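三〇五号室

ホテル・プリダラウの夜間監査は午前二時に始まる。当日分の売上を締め、部屋付けの伝票を照合し、業務日付を翌日に送る。所要時間は通常四十分である。その間、フロントの端末では新規のチェックイン処理ができない。

火曜日の夜勤はダラル・マタールだった。締め処理の前に、彼女は在室一覧を印刷した。三〇五号室の欄に宿泊者名がなく、状態は「使用中」となっていた。清掃の記録では前日の正午に点検済みとなっている。鍵の発行履歴は空だった。

彼女は手順書の該当箇所を開いた。名義のない使用中客室については、まず内線で確認し、応答がなければ状態を「保留」に変更して朝番に引き継ぐ、とある。内線をかけた。呼び出し音が五回鳴ったところで、受話器が上がった。

「はい」と男の声が言った。

「フロントでございます。お名前を確認させていただけますでしょうか」

「ステファヌです。スタヴロス・ステファヌ」

予約台帳にその名前はあった。ただし部屋は九〇四号室で、到着予定は翌日だった。予約経路は代理店のオレリャーナ、料金は前払い、朝食なし、枕は羽毛以外を希望。備考欄に「静かな部屋」と入っている。

「ステファヌ様、ご予約は明日からと承っております」

「ええ。明日着きます」

「ただいま三〇五号室にいらっしゃいますか」

「そのようです」

彼女は通話時刻を日誌に記入した。二時六分。それから、客が明日到着すると述べた旨を書き、鉤括弧でくくった。日誌には推測を書かない決まりになっている。 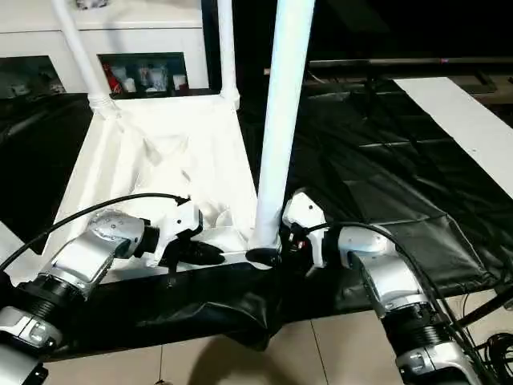 卓上の白い布と二本のアーム

二時十五分、彼女は締め処理を延期し、エレベーターで三階に上がった。廊下の照明は夜間設定で、二灯に一灯が消えている。三〇五号室の扉の下から光は漏れていなかった。ノックを二回。間を置いて、もう二回。返事はなかった。規定に従って名乗り、マスターキーで開けた。

室温は十八度。空調は待機状態で、ベッドは整えられていた。浴室のタオルは畳まれたままで、石鹸の包装も破られていない。机の上の電話機は受話器が置かれており、その横にレリエ社のメモ帳があった。一枚目に鉛筆で「904」と書いてある。九の字の下が長く、左に曲がっていた。

彼女はメモ帳に触れず、扉を閉めて施錠した。

フロントに戻ると、在室一覧の三〇五号室は「空室・点検済」に変わっていた。変更者の欄には彼女の社員番号が入っている。変更時刻は二時六分だった。

そのとき彼女は電話をしていた。端末には触れていない。少なくとも日誌にはそう読める。

締め処理は二時四十八分に開始し、三時三十一分に終了した。三〇五号室に売上が一件計上されていた。内線通話、一回、料金ゼロ。彼女は伝票を打ち出し、ステープラーで日誌の該当ページに留めた。

七時に朝番が来た。引き継ぎは口頭で行い、鍵束と金庫の残高を確認した。朝番は日誌を読み、三〇五号室を販売停止にするかと尋ねた。マタールは、設備に異常はないので停止の要件を満たさない、と答えた。制服を着替え、通用口の記録簿に退勤時刻を書いた。

その日の十五時四十分、ステファヌ氏が到着した。荷物は革の鞄が一つ。駅前のホテル・ステローラに間違えて入り、そこから歩いてきたという。朝番から引き継いだ係が登録カードを差し出すと、彼は部屋番号の欄が印字されているのを見て、しばらくペンを止めた。

「もう一度、あの部屋にしていただくことはできますか」

係は画面を確認した。三〇五号室は空いていた。差額は発生しない。係は部屋を振り替え、新しい鍵を発行した。

カードの署名の横に、彼は求められていない部屋番号を自分で書き添えた。数字は904だった。九の字の下が長く、左に曲がっていた。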